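Intro to Food Retail, Unit 4: Shrink and Stock Rotation
Course notes, Amancay Henríquez

12 shares | 3 comments

Shrink is the difference between what the books say a store has and what is on the shelf. In produce, most of it comes from spoilage and bruising. Theft and scanning errors make up the rest.

Read the Trirnby store case before the May session. Trirnby received 2,441 cases of produce over the term covered and wrote off 300 of them. Work out the shrink rate by case, then read the manager's notes and decide how much of the loss could have been avoided.

1. Rotation

First in, first out is the basic rule. New stock goes to the back or the bottom, older stock comes forward. It breaks down when deliveries arrive during busy hours and the clerk fills from the top. The Trirnby store took its main delivery at 11 a.m. Compare this with the Firnik store, which moved the same delivery to 10 p.m. and rotated before opening.

Eggplant is a good item to study. It bruises under its own weight, dislikes cold below the mid-40s Fahrenheit, and shoppers judge it by gloss and by the green cap at the stem. A dull skin or a brown cap gets passed over even when the flesh is sound.
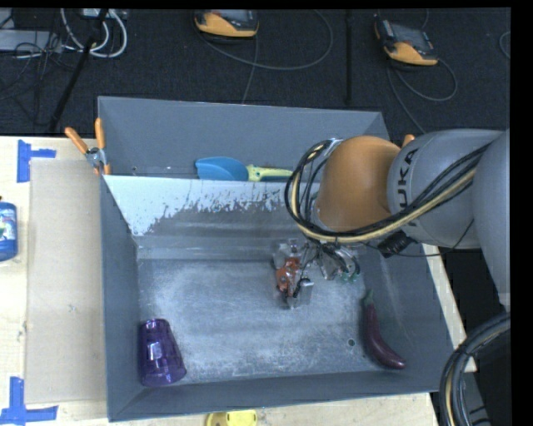 2. Display depth

A deep display looks full but puts weight on the bottom layer. A shallow one needs more trips from the back room. For soft items, keep to one or two layers and use a false bottom if the table looks bare. Usska sells an insert for this, but an upturned crate does the same job.

3. Recording losses

Write the item, the weight and the cause at the time it is pulled. "Bad" is not a cause. Use the codes on the Sharifi sheet: bruised, decayed, chilled, dehydrated, out of date. Markdowns go on a separate line from full write-offs.

For next class: bring your Trirnby figures and one page on which change you would make first.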